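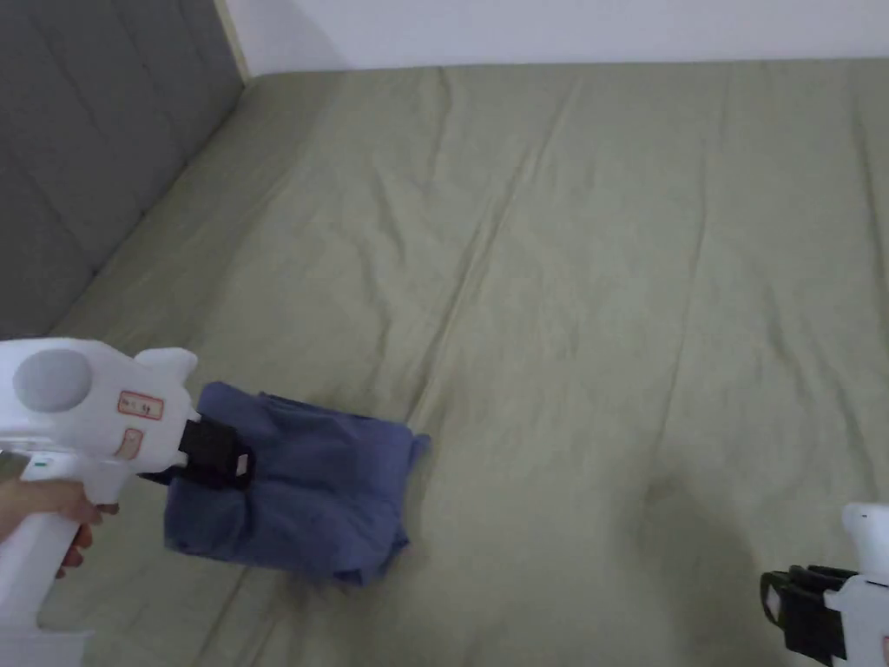
Unit 2: Folding on the bed

Course handout, Housekeeping and Linen Care, Plinden Training House

Please read this handout before the practical lesson. In Unit 1 we spoke about sorting and washing. Now the clothes are clean and we must fold them so that they go into the drawer without new creases. Many students think that folding is a small subject, but it takes a large part of the working day, and the guest or the family sees the result at once.

2.1 The surface

In the training rooms we fold on the bed. A table is better for the back, but in many homes there is no free table long enough for a pair of trousers. A bed has one more advantage: the cloth does not slide on cotton as it slides on a polished table.

Before you begin:
Take off the duvet and the pillows. Fold on the fitted sheet only.
Pull the sheet tight at the corners. Long shallow wrinkles in the sheet are not a problem. A thick ridge is, and it will print itself into a thin garment.
Check that the sheet is dry and has no hair or crumbs.
Choose the side of the bed where you can reach the middle without lying on it.

A plain sheet in a quiet colour, for example sage green, is good for learning. A blue garment on a green sheet has a clear edge, and the eye finds quickly where one layer is not straight. White on white is more difficult and we keep it for Unit 4.

2.2 Opening the garment

A garment comes from the basket as a ball. Do not try to fold the ball. First open it completely, even if it looks half folded already. Lay it down, find the two ends which are furthest from each other, and pull gently until the cloth lies long. For trousers these ends are the waistband and the hems. For a long-sleeved top they are the two cuffs.

Then use the flat hand, from the middle to the outside. Students often press from the outside to the middle, and in this way they collect all the small creases in one place.
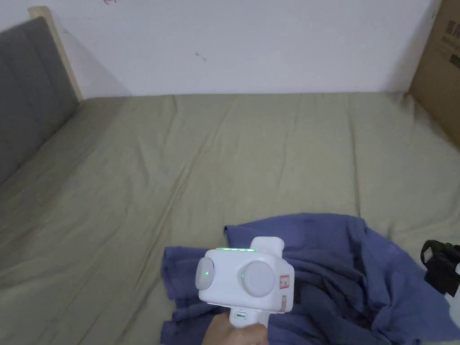

If the cloth is still bunched after smoothing, lift the bunched part a little, let it hang, and put it down again. The weight of the cloth does half of the work. Heavy cotton needs one lift, soft jersey may need several. Look also under the flaps, where a pocket or a sleeve can stay turned inside.

2.3 The long fold

The long fold is the most important fold in this unit.

Step 1. Fold the garment along its length, so that it becomes a long narrow band.
Step 2. Take one end in each hand. Hold all the layers together, not only the upper one.
Step 3. Pull lightly to both sides and lower the band to the sheet.
Step 4. Look at the edges. If one layer stands higher than the other, open only this part and correct it.
Step 5. Bring one end over to the other, and then fold once more for the drawer.

In the Halliday drawers of our training room the finished piece should be no wider than 35 cm. Please measure the first one, later your hand will know it.

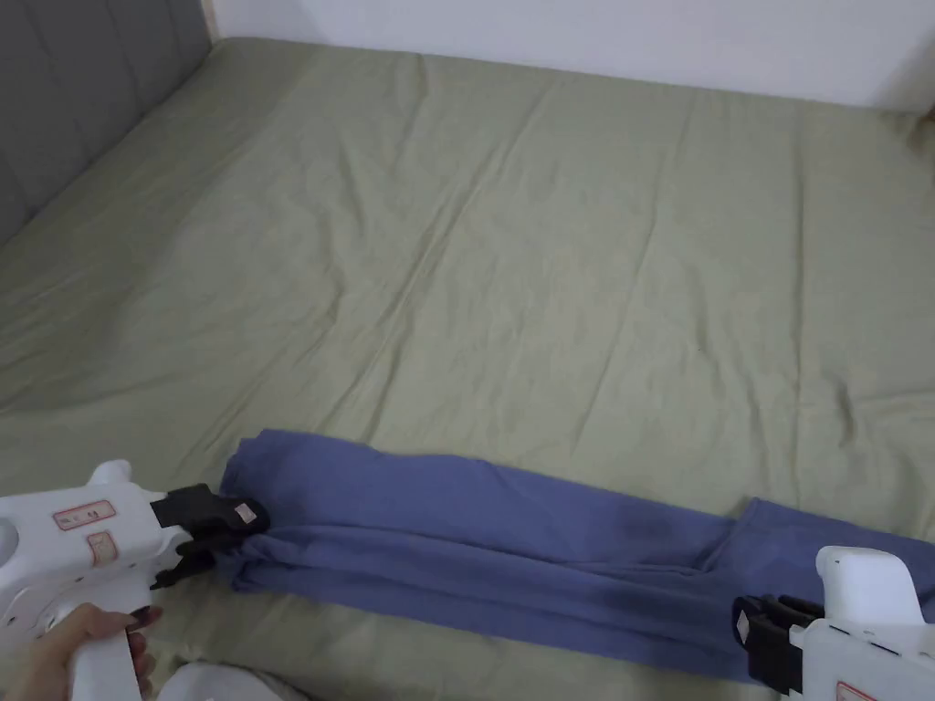

Page last changed: 13 July 2018

2.4 Common mistakes

Holding too little cloth. The layers move against each other and one end becomes a step. Take a deeper grip, with the fingers well over the edge.

Folding damp cloth. A dark patch can be only a shadow, so touch it before you decide. If it is damp, hang the garment again — it will smell in the drawer after a short time.

Pulling too hard. Knitted cloth becomes longer and does not come back.

2.5 Homework

Fold one pair of trousers and one long-sleeved top on your own bed. Write down how you found the ends and where you had to correct the layers. Bring your notes to room 519.

Reading: the chapter about cotton in the Kandov linen book, which is on the shelf in the same room.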